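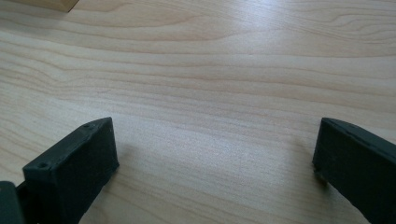

The Koppel fingers are the second of three sets compared on the hand-held gripper at Levomholm, after the Kivberg set and ahead of the Stistitell set. Each was run through the same pick list at the same bench with the same camera. The starting condition for every trial is the one shown: fingers wide open, bare wood between them, the target block well beyond reach at the upper left. The two screw holes along the top of the left finger are the reference points used when checking finger position between runs. The matte dark surface reads clearly against pale wood, and that matters for the tip detection step described below.

Last updated: September 16, 2022

Camera view

The camera is fixed to the tool and moves with it. Both fingertips have to stay in view at full opening, and that requirement decided the mounting angle. A steeper angle gave a better look at the contact area but lost one tip on wide openings. The angle in use puts the fingers in the lower part of the picture and leaves most of the area to the table. Exposure was locked before each session. Overhead light leaves a bright patch on this tabletop toward the center and upper right, and with automatic exposure the dark finger faces lost detail whenever the tool passed over it.

Wood grain caused more trouble than expected. The tip detector looks for straight edges, and on early runs it took grain lines for finger edges when the fingers were close to the surface. Raising the contrast threshold fixed most of these cases. The soft shadows under the tips are still sometimes included in the tip outline, which moves the estimated position slightly toward the table.

Trial summary

Total trials across the three sets: 409. The first 8 were used for setup and are not included in the comparison. Each trial consisted of approach, close, lift, hold for 2000 ms, and release. A trial was failed if the block rotated visibly during the hold or touched the table before release.

Kivberg: softest pads of the three. Best hold on blocks picked at an angle. The pads flex under load, so the measured opening and the true opening disagree when the block is held near the tip.

Koppel: stiff, with broad square tips. Opening measurements were the most repeatable. Weak on angled picks, where only one edge of the tip made contact. Scuffs on the finger faces had no measurable effect on results.

Stistitell: narrow tips, good access between adjacent blocks. The fasteners needed retightening at intervals of roughly 200 cycles. No other set needed this.

Controller settings were identical for all three sets. Closing speed was not tuned per set, and the Kivberg results would probably improve with a slower close. A repeat with separate settings is planned for December, using the same blocks and a plain gray mat over the table.

Trials and notes by Leonilde Paiva.

Contact: Leonilde Paiva, Levomholm gripper bench | © 2022 Levomholm | Back to top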